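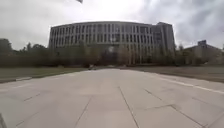

Rukar (robot d'extérieur)

Le Rukar est un robot mobile de surveillance des revêtements, construit par Skov et exploité à Fledcombe depuis septembre. Masse 90 kg. Navigation par caméra grand angle et odométrie, logiciel Skitine.

Mise en service

Calibrage de la caméra d'abord, toujours. Le grand angle courbe les lignes droites vers les bords de l'image, joints de dallage compris ; Skitine corrige à partir d'une mire, puis contrôle sur une ligne connue. Ensuite zéro des roues, batterie à 100 %, trajet rectiligne à vitesse lente. Si écart de cap : reprendre le zéro, pas la mire.

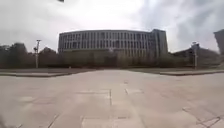 Le trajet de contrôle se fait sur sol dur et plan, sans obstacle. Ciel couvert préférable, les ombres portées génent le suivi des joints. Exposition réglée sur le sol et non sur le ciel, sinon les dalles sortent trop sombres et les joints se perdent.

Entretien

Optique : chiffon sec, jamais de solvant. Vérifier le serrage du support avant chaque sortie, un jeu minime suffit à décaler l'horizon. Roulements remplacés toutes les 1250 heures. Le masque logiciel qui exclut les coins de l'image est à refaire après tout démontage du capot, étape souvent oubliée.

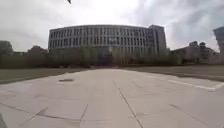

Esplanade dallée et bâtiment à façade courbe, par temps couvert.

Pannes connues

Code 1392 : perte du suivi visuel. Causes habituelles, objectif sale ou masque périmé. Les taches et plaques sombres au sol peuvent aussi être prises pour des joints ; relever le seuil d'un cran et refaire le trajet complet. Les version anciennes de Skitine n'affichent pas le code, seulement un arrêt.

Dernière mise à jour : jeudi 12 février 2026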